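Section 8. Preparing a Workstation for Storage or Transfer

This section applies to desktop computers held under the Folside Equipment Register. It describes the steps to be completed before a unit is moved to the Dalleck storage building or passed to another department. Units that are to be scrapped are covered in Section 9.

Before you start

Confirm that the user's files have been copied and that the department has signed Form 58. Storage staff will not accept a unit without the form. The bench should be clear, dry and well lit, and the wall outlet should be within reach so that the cord can be removed without leaning over the unit.

CAUTION: Do not open the power supply under any circumstances. It may hold a charge after the cord has been removed.

8.1 Shutting down and opening the case

1. Shut down the operating system from the menu. Do not hold the power button.
2. Disconnect the power cord, then all other cables.
3. Press the power button once and wait 30 seconds.
4. Put on the wrist strap and clip it to bare metal on the case.
5. Lay the case on its side and remove the side cover. Keep the screws in the bag supplied with the Sisix storage kit.

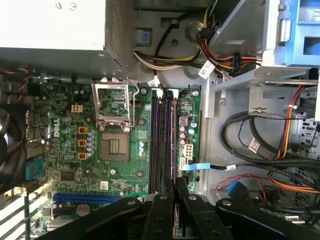 Removed parts are recorded separately from the case. Enter each part on its own line of the register, with the asset number of the unit it came from, and place it in an antistatic bag bearing the same number. If the processor has been taken out and the socket stands open with its bracket raised, as on the Dell board shown, enter "CPU absent" in the condition column and do not touch the contacts. Fit a socket cover before the case is closed – the covers are kept with the antistatic bags. Memory modules and drives are entered in the same way, and a drive must also be listed on the data release sheet.

NOTE: A unit with parts missing may still be stored. It may not be transferred to another department until the register shows that the parts have been replaced.

8.2 Cleaning and closing

1. Remove loose dust with the soft brush. Hold the fan blades still while brushing.
2. Check that no cable lies across the edge where the cover will sit.
3. Refit the side cover and tighten the screws by hand.
4. Attach the yellow storage label to the front of the case, below any existing asset label.

8.3 Packing and shelving

1. Place the unit upright in a Quezada carton with foam at both ends.
2. Put the power cord in the side pocket of the carton. Other cables are returned to general stock.
3. Write the asset number on two adjoining sides of the carton.
4. Load the shelf to no more than 300 pounds. The limit for a full rack is 1,050 pounds, including the shelves.

CAUTION: Cartons must not be stacked more than two high. Two persons are required for any carton placed above shoulder height.

Stored units are inspected each April. Any carton found damp or crushed is to be opened and its contents checked against the register on the same day.

Section revised 7 November 2018. Earlier printed copies should be discarded.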